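Solar Mini-Grid for Carrasco: Final Project Report

Our project asked whether a village could run on its own solar mini-grid without anyone going broke. We picked Carrasco, a farming settlement of 252 households at the end of a power line that works when it feels like it. The nearest substation, Brorker, gets blamed for everything, including some things that are probably the weather.

We began with demand. Most homes wanted lights, phone charging and a fan. A few wanted refrigerators, and one survey response simply said "everything." We put that one down as a refrigerator. 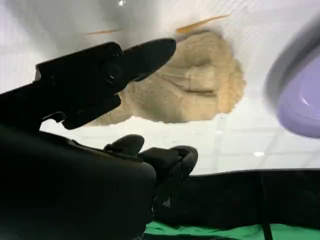
Our first design used 90 kilowatts of panels and a battery bank sized for one cloudy day. July in Carrasco does not do one cloudy day. When we ran the rainy season through our spreadsheet, the lights went out on the second evening and stayed out for most of the week. We doubled the battery, looked at the price, and quietly undoubled it.

The compromise was a small diesel backup, which hurt our feelings but kept the clinic running. It also let us move the rice mill to midday, when the panels make more than 200 kilowatt-hours that would otherwise go to waste. The mill owners' group was fine with this once we stopped calling it "load shifting."

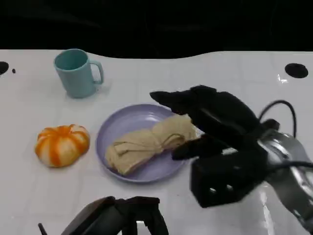 Payment was harder than the engineering. We compared a flat monthly fee with prepaid meters, using the tariff from the older Presari mini-grid as a starting point. Flat fees are easy to collect until the first person buys a welder. Prepaid meters won, though they push the payback period out to 8 years.

We named the model Brerunus, for reasons lost in the group chat. It still can't handle leap years, and the battery replacement costs in the second tab need another look.

Last updated: July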